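Water bill jumped after moving in, can't find the leak

Posted in Home & Garden > Plumbing and bills
Asked by shanti_chauhan

Hi all. Moved into a rental on the Wallberg side of town in March and the water bill is making me crazy. Two adults, no yard, no pool, no kids. The last tenant's bill (landlord showed me) was for 1,210 gallons for the month. Mine says 1,386 and the one before that was 1,187 so it's going the wrong way fast. Or is that normal up and down? I have no idea what normal is here.

Stuff I already tried:
food coloring in the toilet tank, waited a while, nothing in the bowl
looked under both sinks, dry
put a paper towel under the water heater overnight, dry
called Bririco (the water company), on hold forever, then got told to "monitor usage"

The meter is out by the sidewalk under a lid I can barely lift. It has a little red triangle thing on it. Am I supposed to do something with that?

Washer is a Vamell top loader, came with the place, old. Toilet runs for a few seconds every so often even when no one's been in there. Landlord says all old toilets do that. Do they?

Thanks in advance, sorry this is long
Shanti Chauhan

3 replies

pipewrench_dan

Ok first thing. The red triangle is your leak indicator. Shut off everything in the house, no dishwasher, no ice maker, nothing. Go look at the triangle. If it's moving at all, even a little, water is going somewhere. Write down the numbers, leave it all off for an hour (two is better), look again.

Then do it over with the toilet valve closed – the little football shaped handle behind the bowl. If it moved the first time and not the second, it's the toilet. Bet you a coffee it's the toilet.

A toilet that kicks on by itself is not normal, your landlord is wrong. Usually the flapper. Dye test misses slow ones if you don't wait long enough, how long is "a while"? Give it thirty minutes, more if you can stand it, and don't flush. Flapper is a cheap part and goes in without tools. Take the old one to the store with you, they don't all fit. I bought the wrong one twice.

Also your bills aren't that bad?? My sister's place does way more than that with two people. But a change is a change so worth checking.

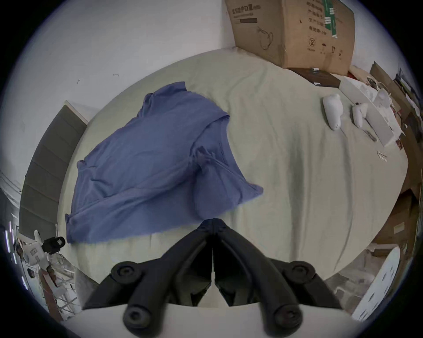
Other thing is the washer. Old top loaders fill the whole tub no matter what's in there if the dial is stuck on large, so check that. And look at how often you're running it. We were doing a load almost every day becuase everything got tossed in after one wear. Something like that blue T-shirt on the bed can go again if it doesn't smell, and doing fewer, fuller loads took a good bite out of our bill. Check the hoses in back too while your at it, feel along the bottom with your hand. And see if water trickles into the tub when the machine is off. That's the inlet valve and it will go all night long without you hearing a thing.

Post back what the triangle does.

marlene_k

Had the same thing at our old house. Bririco reads the meter on a different day each month so one bill can be for 27 days and the next for 33. Look for the dates on yours, it's small print on the back. Divide by the number of days before you panic. Ours looked like a huge jump and it was just a long month plus my mother in law visiting.

If they estimated the reading it'll have an E next to it. Estimated ones are junk. You can send in your own reading and they fix it on the next bill.

Agree on the flapper though. And don't pay for a leak service until you've done the meter thing yourself. Trnka quoted us 400 dollars just to come out and listen to the pipes. We said no thanks and found it ourselves on a Sunday – outside faucet, dripping straight down the wall behind a bush. Do you have one of those? No yard doesn't always mean no faucet.

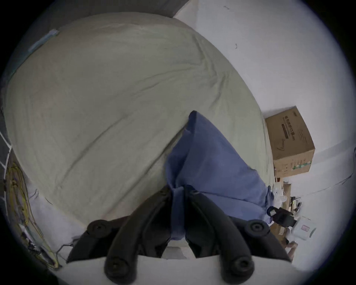
Who pays if it does turn out to be the toilet, me or the landlord?

The landlord, in most rentals, as long as you reported it and didn't break it. Read your lease for the part on repairs. Put it in writing today, email is fine, say the toilet refills by itself and give the date you first noticed. Then if they sit on it you have something to point to when you ask for money off. Some leases make the tenant cover small parts like flappers so look for that too. I'd probably just buy the flapper and save the reciept.

Oh and ask Bririco if they do a leak adjustment. Ours took part of one bill off after we sent proof it was fixed. Call right when they open, otherwise it's the hold music.

tobyornottoby

check the shower too. my tub spout dripped and I didn't notice for ages bc the curtain was always shut

Follow-up from shanti_chauhan

Ok did the triangle test. It moved! Slow but it moved. Closed the toilet valve and it stopped dead. So coffee to Dan I guess. Dye test I only waited like five minutes, whoops.

Bill dates were 29 and 32 days so that's part of it too, thanks Marlene. No E. No outside faucet that I can find. Washer dial was set on large, moved it down.

Emailed landlord. Valve is staying closed between flushes until he answers.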